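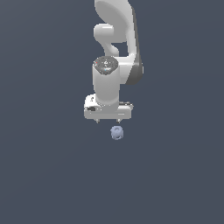

Simulated arm with open gripper above the part

Teleoperated demonstrations: position of part differs on replay
Nele Geerts
Our department records demonstrations in simulation by remote control. I have recorded 24 for one pick task. On replay, the arm follows the recorded path, but the fingers close to the left of the part in most runs. Is the operator at fault, or the recording?

Roswitha Hamann
Please check whether the starting pose of the part is stored with each demonstration. If only joint values are saved, the part returns to its default pose and the path no longer fits. Record both at 20 Hz – the same rate for arm and object – and reset from the file before replay.

Indelby
Same problem here last December. Try slower hand movements.

Nele Geerts
The object pose was not stored. I will record the set again.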